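The green light

A table-clearing robot did exactly what its makers said it would never do, and the company's account of why has changed twice since. Min-kyu Oh is tired of hearing that it was the soup.

It wasn't much of an accident, as accidents go. A cup went over, a forearm was bruised and a shirt was ruined. There was no ambulance and no smoke, and the visiting party from a catering chain had their coats on within ten minutes. If you had been writing the press release you could have left it out altogether, and the people who wrote the press release did.

Pollow makes software that teaches pairs of robot arms to clear tables. Its pitch, which I have now heard in three versions, is that the dirty end of a canteen is the last place anyone wants to work and the first place a robot ought to. Trays, cups, wrappers, half-eaten lunches: in go the arms, and out comes a clean surface. The company doesn't build the arms. It buys them in, bolts them to a table and sells the brains. The control cabinet comes from a supplier called Resavetti, and the joint between those two firms is where this story lives.

What happened can be told quickly. During a demonstration on 22/09/2019, one of the two arms was stopped by the operator with the pause button on her screen. Its status light stayed green. A junior engineer leaned in to straighten a cup the arm had nudged. The arm finished the movement it had been told to abandon, caught him below the elbow, pushed his hand into the cup and carried on for a short distance until somebody hit the proper stop, the big red one that cuts the power.

The engineer was Min-kyu Oh. He no longer works there, by his own choice, and he speaks about it with less heat than I would.

"I'd done it hundreds of times," he says. "Everybody had. You press pause, it stops, you put the cup back. If you used the red button you had to home both arms again and that took ages. With customers watching, you didn't want to be the one who pressed the red button."

That sentence ought to be printed on the wall of every robotics lab in the country. The safe way of stopping the machine was slow and embarrassing. The unsafe way was quick and looked smooth. Guess which one got used.

Pollow's first explanation was liquid. A cup had been spilled earlier in the session, it said, and some of the contents had found their way into a connector. This has the ring of truth, as anyone who has dropped tea on a keyboard will agree. It is also convenient. Soup is nobody's fault, or at worst it's the fault of whoever filled the cup.

The second explanation, which arrived after the connector had been opened and found clean, was a dropped message. The pause command left the screen and never reached the cabinet. Resavetti, asked about this, says its cabinet logs every message it gets, and that the log shows the pause arriving in good order. It was followed, 565 milliseconds later, by a fresh instruction to carry on. The cabinet did as it was told.

So who told it? On that point Pollow's third explanation is at last worth having. The planner, the part of the software that decides what the arm does next, had been given a habit of retrying. If a grasp didn't finish, it assumed something had slipped and asked again. It had no idea that a human had pressed pause. It saw an unfinished job and sent it back down the line.

I went to see the set-up in April, by which time the company had moved the work into a bigger room and was happy to show it off. The task had hardly changed. 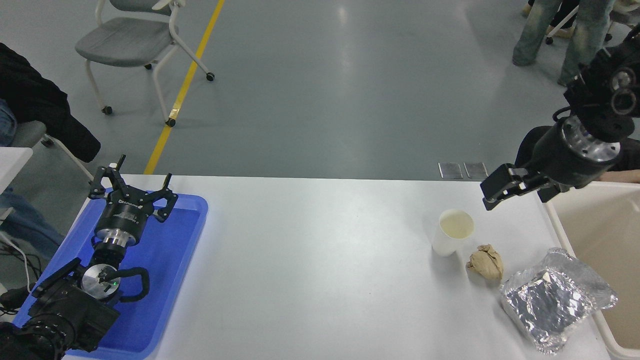 Clearing practice at Pollow: the cup and crumpled paper wait on the table, with the foil package by the bin.

I stayed for most of an afternoon. One arm ends in a gripper with three fingers and the other in a plain parallel one, and I was told the pairing is deliberate, the first for awkward shapes and the second for anything with sides. Foil gives them the most trouble. It shines, it changes shape when squeezed, and the cameras disagree about where it ends. Paper is easy unless it is very flat. A cup is easy if it's empty, and Pollow, to its credit, no longer practises only with empty ones.

What I mostly looked at was the light. There's a small green indicator on a silver disc low down on the arm, and my eye kept going to it in the way it goes to a traffic signal. Green means go, or green means fine, or green means safe. I asked four members of staff what this one meant and was given two answers. Two of them said it meant the arm was healthy. The other pair said it meant the arm had power. None of them said it meant you could put your hand there, but that is how Oh had read it, and I don't think he was being stupid.

Na-rae Myung runs testing at Pollow and joined after the accident. She is blunt about what she found. There was a risk assessment, and it was thick, and it dealt at length with the arm striking a person who had wandered in by mistake. It had a single paragraph on people reaching in on purpose.

"They'd imagined a stranger," she says. "The person at risk was always going to be one of us, with a cup."

Her changes are sensible. Pause now takes hold in the cabinet itself, so the planner can ask as often as it likes and get no reply. Restarting needs a key turned by hand. Homing the arms after a full stop has been cut from several minutes to well under one, and she reckons this has done more good than all the rest, as people have gone back to using the red button. The retry habit is still there, with a limit on it.

She has also run the stop test 3000 times on the new arrangement without a failure. I was shown the spreadsheet. It's a good number and I'm glad somebody did the work, but I would be gladder if I knew what had been tested. Every one of those runs began with an arm moving freely over a clear patch of table. The accident began with an arm in the middle of a grasp that had gone wrong. Myung accepts this, and says a second round is planned with objects in the gripper. She couldn't give me a date.

And people still work close in. They have to, for now. Somebody must set out the rubbish for the arms to clear, and somebody must put it back when they've finished, and over an afternoon that adds up to a great many hands passing near a great many moving joints. Pollow says the distances are measured and the speeds are kept low. I believe the second part, having watched it. On the first, I asked whether there was a line on the table to show how near was too near, and was told that it was under discussion.

None of this makes Pollow unusual. A rival, Utex, showed me a similar table and would not let me ask about stopping at all. Song, a smaller outfit selling to hospital kitchens, has put its arms behind a clear screen and accepted that everything takes longer. Its salesman told me, a little sadly, that the screen is the first thing buyers ask to have removed.

The catering chain, incidentally, placed its order. Delivery is due to two sites, both with public seating, where the people leaning over to rescue a dropped phone will not have read the risk assessment, thick or thin. Pollow says the arms will be guarded there. It hasn't decided how.

Oh has looked at the new design and thinks it's better. He would still like the company to correct the line in its brochure which says its arms "cannot move when paused". I checked before this went to press. The line is there, on page two, beside a drawing of a cup.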